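Two tables instead of counters, and I can never find a clear spot to cook. How would you arrange this?
Posted in Kitchens & Small Spaces

ptarmigan_lane
Hi everybody, I've been reading here for ages and finally made an account because I'm stuck. We moved into the ground floor of my aunt's old house in August and the kitchen has hardly any built-in counter. What we have is a long gray table, wood grain on top, and a white table that stands near it. Everything that would go on a counter in a normal kitchen goes on one of those two.

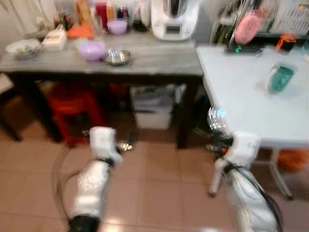
The gray table on a regular cooking day, machine at the right-hand end.

The bottles and jars live along the back. The big kitchen machine is a wedding gift, and we use it more than I ever thought we would (soup, dough, grinding spices), so please don't tell me to put it in a closet! I do the prep in the bowls up front, and by the time I've got vegetables, a box of something and a couple of bowls out, I'm chopping on a piece of table the size of a magazine.

The other table somehow collects everything that isn't food. Underneath the gray one is a dark cave where things get pushed in and forgotten. I have about an hour of patience for this kind of project and not a lot of money. We rent from family, so I could put a few screws in the wall, but I'd like to keep it to a few. Where would you start? I'd also love to hear from anyone who has cooked on plain tables for a long time and doesn't mind it.

Carleen Bolger
Oh, I do feel for you, and welcome! I cooked on a table for six years in our first place and I still miss it a little, because you can pull up a chair and shell peas sitting down, and you can't do that at a counter. So don't give up on it.

I would start with the bottles. Take every last one off, wipe the table down while you have the chance, and only put back what you reached for this week. I did this with my sister-in-law on the phone to keep me honest, and out of a whole row I had ten that earned their place. The others went into a shoebox on a shelf, and when I wanted one I went and got it. I think I went to that box twice before Thanksgiving. The ones that stay can go on a tray with a little lip, so that when something drips (soy sauce, always the soy sauce) you carry the tray to the sink and you're done.

Next, decide which stretch of the table is for chopping and be stubborn about it. Mine was in the middle, between the bottles and me, with the bowls to the left and the machine to the right. Nest your bowls when they're empty. I know that sounds like something your grandmother would say, but two bowls side by side eat up a surprising amount of table, and one inside the other takes up no more than the big one did.

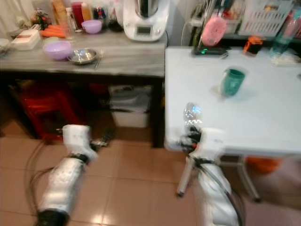 Another thing I'd look at is where the cord from your machine goes. You want it to run off toward the outlet by the shortest way and stay well behind where your hands are working. I once caught a cord with my elbow while I was carrying a pot of beans, and I will spare you the rest of that story, except to say we ate sandwiches. If it's too long, fold up the extra and put a twist tie on it. Leave the machine at the end of the table, by the way. You've got it in the right place already, it's heavy and you don't want to be hauling it back and forth.

As for underneath, stools stacked down there are fine, and so is a bin, but put the bin at the front where you can scrape peelings straight into it. Mine sat too far back for the longest time and I was forever missing it and sweeping up carrot tops. Anything you haven't pulled out in a month can go live somewhere else.

The white table I would split down the middle. The router can stay at the back if that's where the line comes in, just keep cups and anything else with water in it well away. Hang up whatever will hang. One or two hooks will do more for you than another shelf, and your aunt won't mind two little holes. Then the front half is free for plates and drinks, and people who wander in wanting a glass of water will go over there and leave you alone at the other table. That was the biggest improvement in our house, I think, keeping the thirsty people away from the knife.

Do write back and let us know how you get on. And don't try to do both tables in one evening!

sven_of_the_pantry
Buy a rail. Mine is an Eten, holds up to 20 small jars and takes four screws. Bottles off the table, problem solved. The Unnithan one looks the same but it bowed on me in the middle.

ptarmigan_lane
Thank you both so much! Carleen, I did the bottles last night after supper and found three open jars of the same mustard. I put what's left on an old baking sheet for now since I don't own a tray, and it already feels like a different table. I moved the bin up front too.

Sven, does the rail need to go into a stud? The wall back there is plaster and it's a bit crumbly.

sven_of_the_pantry
Two of the screws should, yes. For the others use the long plaster anchors, and go slow with the drill.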